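Home | Tickets | Data Collection | Hardware | Log in

Ticket: carton and packet sorting, demos rejected at upload
Opened by: Iida Manninen
Date: 15 August 2025
Status: waiting for check

We collect demonstrations for the sorting policy at the Storkitz cell. The target is 3,477 episodes. Since the last update of the recorder, 37 episodes were rejected with "stream length mismatch". I restarted the recorder 2 times and the message came back.

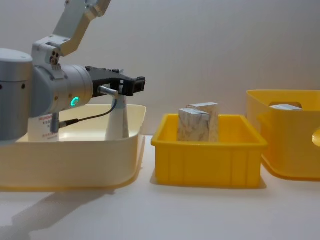 Chest camera, gripper empty, cartons in the yellow bin.

Anderson asked me to compare the chest view with the head view. The clocks differ by 300 ms – this is more than the checker allows. The arm data agrees with the head camera, so I suspect only the chest stream.

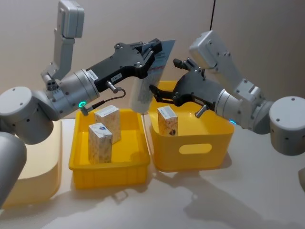 I have now set both cameras to the same time server and will record a short batch again. The rejected episodes are kept in a separate folder, please do not delete them. Maybe they can be repaired by shifting the chest stream.

Comments (2)

Anderson Arruda: Shifting is possible if the offset is constant. Please send me the first and the last episode.

Sunita Yadav: Same message on the Kirov cell. We did not sync the clocks yet – will try.

This site uses cookies to keep you logged in. Accept | Settings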